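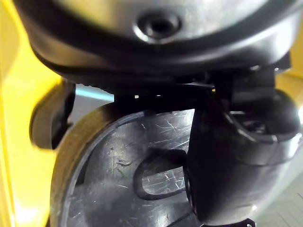 Accueil | Tests | Guides d'achat | Forum | Contact

Pince Bernerside à deux doigts : l'avis de celui qui signe les bons de commande

Le commercial de Sodix m'avait promis un retour sur investissement en 19 mois. J'ai refait le calcul un soir avec les lignes qu'il avait oubliées (câbles, bride d'adaptation, formation, doigts de rechange) et je suis tombé sur 56. Une simple différence d'arrondi, sans doute.

Passé ce moment de recueillement, la pince est bonne. Elle saisit les pièces rondes et plates sans faire d'histoires, le changement de doigts prend 6 minutes, et la notice a été traduite par un être humain. Chez Grenduteo, à budget égal, on nous proposait un modèle plus rapide dont chaque réglage passait par un logiciel sous abonnement. J'ai déjà assez d'abonnements.

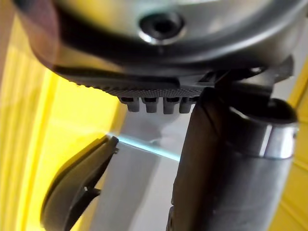
Côté consommables, prévoyez quatre jeux de doigts par an si vous travaillez dans des bacs profonds – Sodix en annonce deux, mais Sodix n'a pas mes bacs. Ceux d'Antoniuk coûtent moins cher et se montent très bien, à condition d'avoir la bonne clé, vendue à part.

Mon conseil : demandez le devis complet avant la démonstration. Après, on est attendri et on signe n'importe quoi.

Note : 4 sur 5. Le point manquant est pour la clé.

Partages : 19 | Commentaires : 6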